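Let Them Pick Up the Trash

Every February the Daltside robotics club has to decide what its big project will be, and every February somebody's parent asks why it can't be something more exciting. A rocket, maybe. A robot that throws things. I coach the club, I love these kids, and I will argue until I lose my voice that tidying a bedroom floor is the most exciting thing they could have picked!

Think about what a competition robot usually does. It drives on a flat mat, it knows where the walls are, and the foam cubes are all the same foam cube. Our students built plenty of those, and they learned a lot (mostly about batteries). Then they moved to two arms and a carpet, and the whole problem changed under them. A trash bag has no proper edge. It folds when you push on it and it slides when you pull. Where do you even hold it? I have watched a room full of teenagers argue about that for an entire afternoon, and it was a better geometry lesson than any I ever sat through.

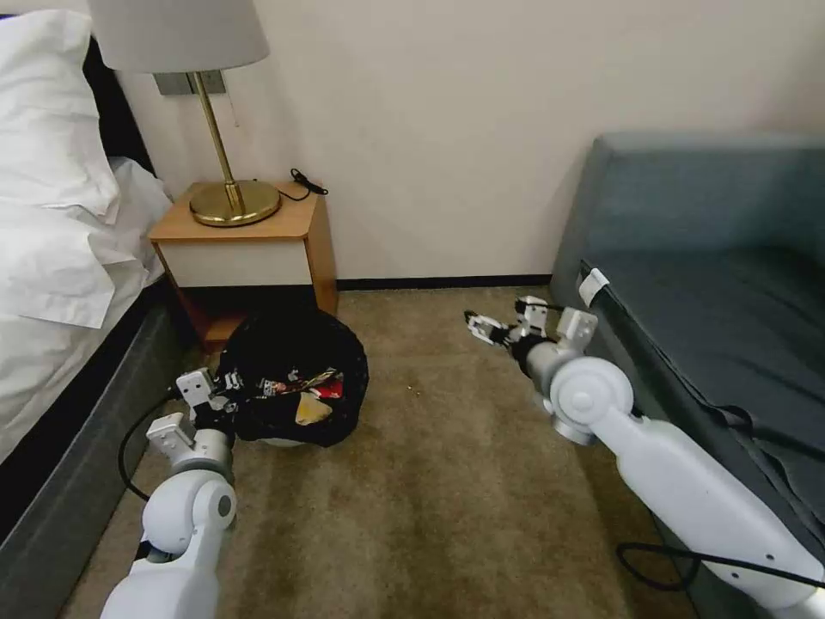
Doucette Review, No. 13

The bin by the nightstand is the part I'd show to any school board. One gripper is at the side of the bag, the other is waiting out over the carpet, and somebody had to think about both of them. Two arms sounds like twice the help. For a beginner it's twice the trouble — they can get in each other's way, they have cables to drag along, and each one has its own idea of where the floor is. Kids who sort that out have learned to plan for a partner, and I can't think of many school subjects that teach it so directly.

Now, the money. Our budget for the year was 4,000 dollars, and 846 of it went to replacement parts alone. I've heard it said at Malari that a club that size should spend its funds on travel and entry fees. I understand that. The Floltley meet is a blast, and our four seniors still talk about the bus ride. But a meet is over in a day, and a messy floor is there every time you walk in.

What I like best is how quickly the students stop asking whether the robot looks impressive and start asking about the stuff on the floor. Is a wrapper easier to grab flat or crumpled? Should you go for the small thing first, or the big dark thing beside the bed?
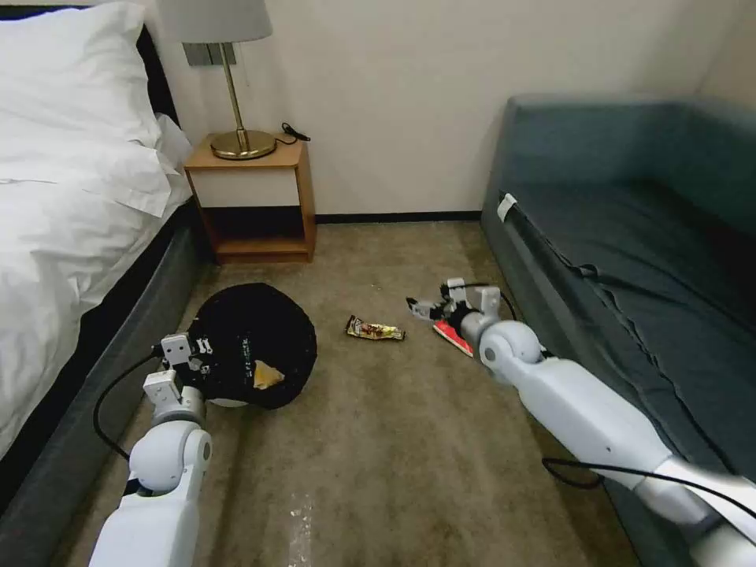

Left arm at the black item, right arm by the red and white one.

They disagree about the order, loudly, and I let them. Some want the nearest item every time. Others want both arms busy at once, even if it means a slower start. My own vote is for both arms, and I've been outvoted twice.

So if your school is picking a project this winter, please consider the dull one. Find a carpet and a few candy wrappers, and give the kids the whole season with it.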